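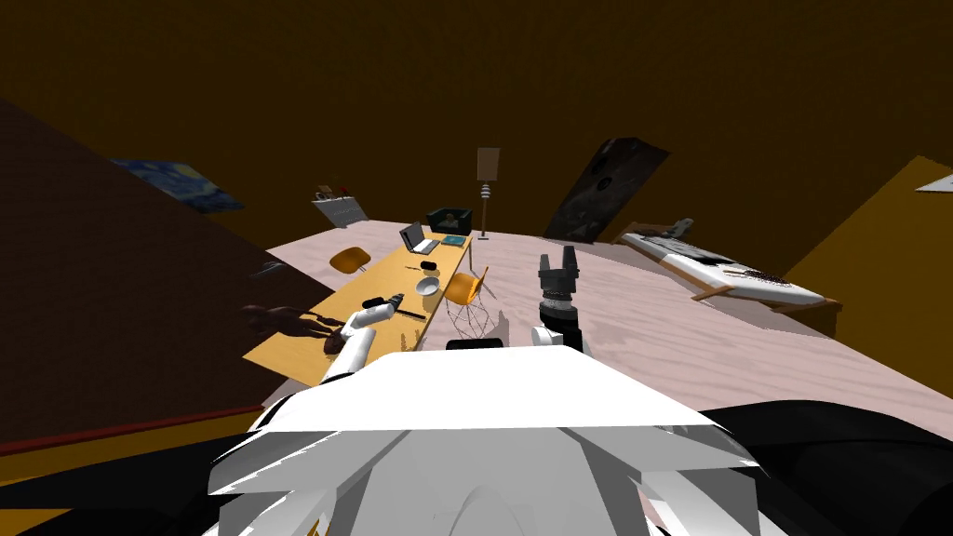
Makowska Court Residents' Association
Minutes of the parking meeting, Apr 11, 2022

In the chair: Genowefa Szulc

Minutes of the last meeting
Approved, with one correction. Item 4 should say the gate was "reported fixed." Several people said it still sticks.

Permit scheme
Carkora has offered to run a permit system for the lot. The quote is $2,335 a year, plus a setup charge that the letter mentions but doesn't give. The chair asked what we would get for the money. As far as anyone could tell from the letter, stickers and a phone number.

The letter also says permits "typically free up 16 spaces" in a lot like ours. No one from Carkora has visited the lot. It was asked where the 16 cars would go, and the likely answer was Paten Street, where most of us already park when the lot is full.

A resident in the north building spoke in favor. She gets home after nine and hasn't found a space in weeks. She would pay for anything that might help. Others were sympathetic but doubted a sticker would move a van that has sat by the bins all winter.

Agreed: no decision until Carkora puts the setup charge in writing and says who does the towing. The chair will write to them.

Visitor spaces
Proposal to mark 2 spaces for visitors. Carried, with three against. The objection was that we tried this before and the same two households used them. The paint is to come out of the small repairs budget, limit $100.

Cestilau
Cestilau now say the resurfacing will start in April. They said the same thing last April. The chair has asked for a start date and has been told one is "being looked at." The final payment stays on hold.

Any other business
Bike rack: still loose. Carried over again.

Next meeting to be set when Carkora replies.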